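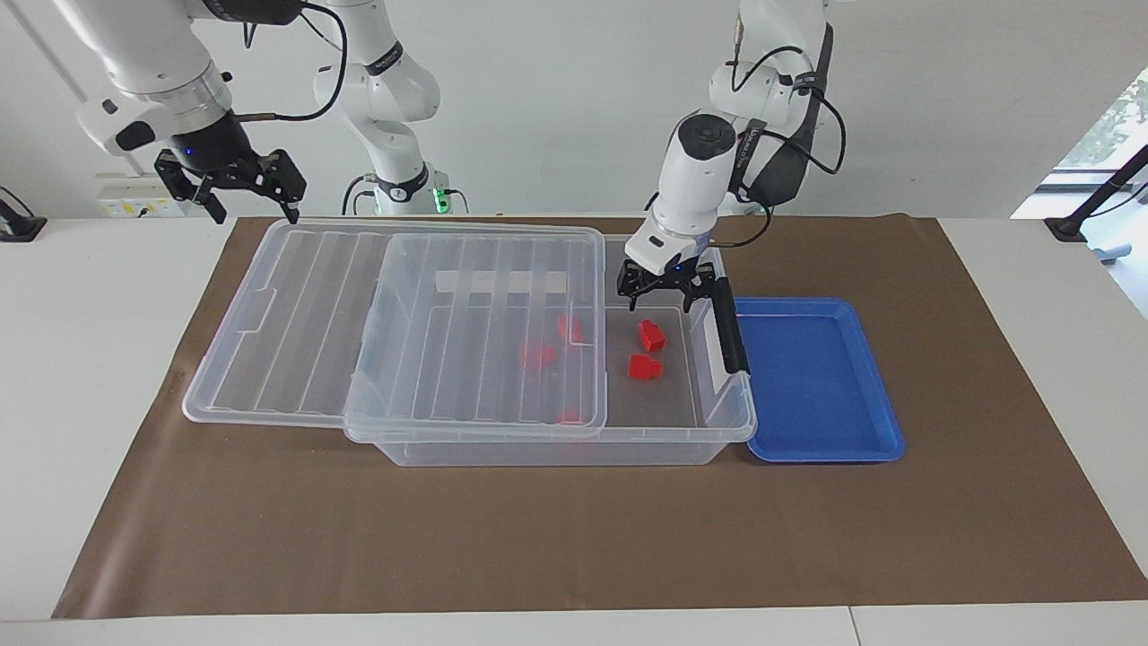
Speaker notes: House rules for two-arm table work
Gunther Baumgart, Hotgate
Monday session, slot 2, 8 minutes plus questions

Slide 1. Say who I am and that the Evby people wrote half of these rules. The rules cover arms on a table doing small part handling: boxes, lids, trays, blocks. They don't replace the risk assessment. If the risk assessment is stricter, follow that.

Slide 2. Before power on. Walk round the table. Pull on each clamp. Check that cables have enough slack for the full reach of the arm and are strapped to the links. Paper or matting has to lie flat with no raised corner. Sign the sheet, with the time.

Slide 3. One arm low at a time. If one gripper is down in a container, the other stays up and clear of it unless the task needs both. We had this as advice until March, now it is a rule. Mention the Hemus cell and the bent finger. Keep it short.

Slide 4. Containers and lids.
- Going into a deep box, approach from the open side. Never through a gap that the lid might close.
- Clear plastic is hard for cameras. Ribs and glare both get in the way. Don't trust a part position seen through a lid.
- Write down where the lid was at the start of each run.

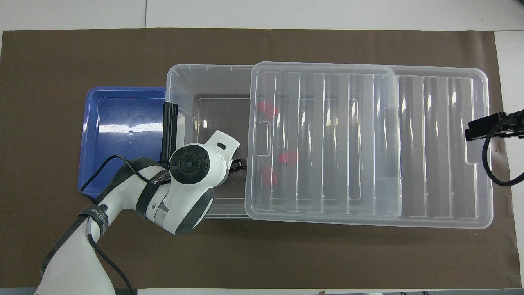
Slide 4: arm in the open end of the bin, lid over the other side.

Pause and let people look. Ask who would accept a pick on the red parts under the lid. The answer we want is no: move the lid, look again, then pick.

Slide 5. Stopping. Anyone in the room may stop a run, and no one has to justify it afterwards. Hands stay off the table until both arms are stopped and the operator has said so out loud.

Slide 6. Numbers. 552 runs logged under the new sheet, 93 of them stopped by a person. Expect Schwerdtfeger to ask if that is too many. We don't have a target and I don't want one.

Slide 7. Contact details, then questions. Blank sheets are by the door.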